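Workshop tips: keeping a small online shop's product pages and stock in order
Marina Andreadis

Most duplicate listings start at the bench, before anyone opens the shop software. The tips below assume a one-room workshop that packs its own orders and keeps its own catalogue. They apply equally to candles, pantry goods and turned handles.

1. Assign the stock code before you write the page

Give each item a code when it arrives and use the same code on the shelf, in the spreadsheet and in the page address. Avoid putting colour or size in the main code. Those belong in a suffix, so that one product with 12 variants stays on one page.

Trirka and Grendaditz both accept codes with hyphens. Zakum strips them on import, so use plain letters and numbers if you list there as well.

2. Keep a plain surface for checking stock

Cover the bench with something pale and matte. Small jars, lids and labels are easier to find on it, and glare is less of a problem when you are reading batch numbers under an overhead light. Wipe it down between product lines.
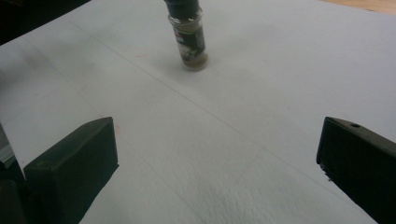 Spice jar with a black cap, standing on a pale matte surface.

Read the label from the item in your hand when you fill in the listing. Supplier sheets go out of date, and a net weight copied from an old sheet will end up on every channel you sell through.

3. Rewrite the supplier's description

If 259 other shops paste the same paragraph, a search engine has little reason to favour yours. Write down what a customer asks at the counter: the dimensions of the base, whether the lid fits other jars, how the item should be stored. Two short paragraphs are enough. Leave the supplier's text for the specification table.

4. Choose one address per product

An item filed under both "Kitchen" and "Gifts" often gets two addresses. Pick one as the canonical address and set the tag on the other page to match it. In Michailidis the field is under Catalogue, then Advanced, and it is blank by default — check it after every bulk import.

Filter and sort pages need the same treatment. A catalogue with a few hundred items can produce 4000 crawlable addresses once colour, price and size filters are combined.
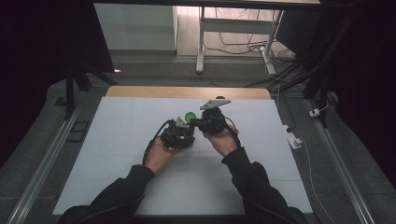
5. Retire old pages properly

When an item is discontinued, redirect its page to the closest replacement. If there is no replacement, let the page return a 410. Do not redirect everything to the home page.

6. Set a fixed time for the audit

Mine is Thursday at close of business. Export the catalogue, sort by title, and look for rows that differ only by a space or a capital letter. Merge them, keep the older address, and note the change in the spreadsheet beside the stock code.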